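Search posts

Varell Owners Registry
Thread 1/9: The Registry is pleased to confirm the results of the October charity sale in Pemonberg. All lots listed in the printed catalog were offered, and all but one found a buyer.

14 likes · 2 comments

2/9: The principal lot was the Varell Sultar wagon donated by the Motaung dealership. Bidding opened at 3 p.m. and closed after 12 bids. The buyer has asked not to be named, and the Registry will respect that request.

31 likes · 6 comments

3/9: Proceeds from the wagon go in full to the Pemonberg Road Safety Fund, which pays for driving lessons for young people in rural districts. The Registry keeps no fee on donated vehicles.

22 likes · 1 comment

4/9: The one unsold lot was a set of alloy wheels that did not meet its reserve. The wheels have been returned to their owner. Members who wish to make a private offer may write to the Registry office, and the message will be forwarded.
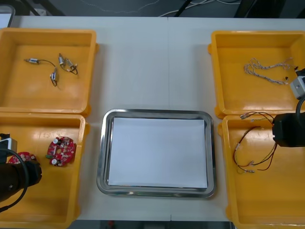
9 likes · 0 comments

5/9: COLLECTION OF VEHICLES
Buyers must collect vehicles within 5 working days of payment. The yard at Pemonberg is open from 9 a.m. to noon. Please bring the sale receipt and a valid license. A transport company may collect for you if it carries a signed letter.

11 likes · 4 comments

6/9: Several members have asked about title documents. Titles are sent by registered mail once payment has cleared. They are not handed over at the yard, even when the vehicle is collected in person.
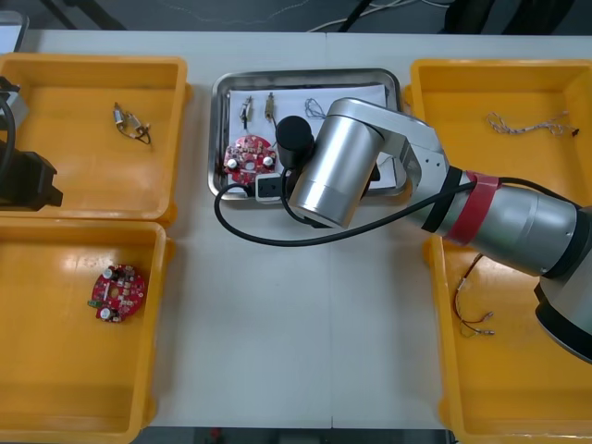
17 likes · 3 comments

7/9: Please check that the mailing address on your bidder form is current. A title sent to an old address must be reissued by the state, and the $50 reissue charge is paid by the buyer.

8 likes · 1 comment

8/9: The Registry thanks Roya Ghaffari, who served as auctioneer without charge, and the Motaung dealership for the gift of the Sultar and for storing it before the sale.

40 likes · 5 comments

9/9: Members who would like to donate a vehicle to the next sale should send the model, year, mileage and a short service history to the Registry office. Vehicles must be running and free of any loan. Questions about the sale just held may be left as replies to this thread.

19 likes · 7 comments · 12 shares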